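September
By Justinas Koppel

The Pririk open day was held at the Estside workshops again, in the long building behind the tram stop. I got there at 2, paid for parking, and spent most of the afternoon at the Piralus bench, where the staff were showing arms doing small jobs: folding tea towels, sorting screws and handling charging leads.

I went because my sister runs a phone repair counter and wanted to know if any of this was ready for a shop. Her staff plug and unplug leads all day. The towels were fine but slow, at about 3 minutes each, and the last fold was crooked. The screws went well until two of them stuck together. I found the leads more interesting.
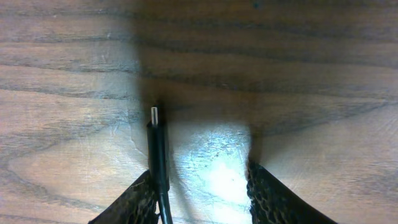
A black lead held upright at the gripper, metal tip clear of the fingers.

A lead is an awkward thing for a machine. The plug is stiff, the wire is not, and the end has to arrive square to the socket. The woman at the bench told me textured finger pads help with thin objects, and that glare off a polished table can still confuse a camera. Their log for the month listed 127 tries at plugging in, and she was frank that a good many had needed a hand - she didn't have the split with her.

Marchand had the next bench over, with a dish-stacking arm, but it was down for a software update and I didn't wait.

I wouldn't put one of these on a shop counter yet. For a back room, doing the same lead into the same socket, I'd look again next year. Doors closed at 7 and the coffee cart had packed up well before that.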